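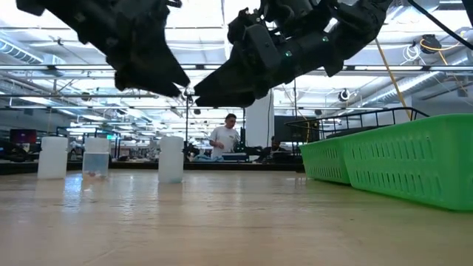 Nassoro Urio

The Skudel is a granite mortar and pestle sold by Wiltotska, and I have used mine for most of a year, mainly for curry pastes and dry spices. I bought it after my food processor gave up on a batch of lemongrass.

The bowl holds 2 cups to the brim. In practice you want to stop at a little over half that, or the garlic climbs out. It weighs a lot. I keep it on the counter next to the stove and slide it on a folded dish towel when I need the room.

Seasoning it took an evening. The leaflet says to grind a handful of raw white rice until the powder comes out clean, then repeat. My first two rounds were gray, the third was close, and the fourth was white. After that I pounded garlic, salt and cumin together, left it for an hour and threw it away. There has been no grit in the food.

For pastes it does very well. A green curry paste with lemongrass, galangal, shallots, chilies and cilantro root takes me nearly 20 minutes by hand, starting with the salt and the hardest things and adding the shallots last. The paste is finer than what I got from the machine and needs no added water, so it fries properly and doesn't spit. Toasted coriander seed and peppercorns are done in a minute or so. Cinnamon sticks are hard work unless you snap them small first.

The pestle is my one real complaint. It is short, and the top end is the same width as the grip, so my hand gets tired during a long session. My neighbor Marthinus Motaung has the Villalobos, which has a longer pestle with a knob at the end, and I prefer it. His bowl is smoother inside, though, and peppercorns skate around in it. If I could put his pestle in my bowl I would be happy.

Cleaning is hot water and a stiff brush. No soap, no dishwasher. Shrimp paste leaves a smell for a day, and turmeric has left a faint yellow ring that I have stopped trying to remove. Let it dry fully before you put anything over it.

I would not buy it for pesto. It works, but the rough stone bruises the basil and the sauce goes dark quickly. I would not use it for hummus either – the bowl is too small for a whole can of chickpeas.

Mine came from the kitchen shop in Skamurbridge, which had it in May for less than the website once shipping was added. Stone this heavy costs a lot to mail. The shop also let me lift a few out of their boxes, and the insides varied. One had a flat spot near the bottom. Run your thumb around the bowl before you pay.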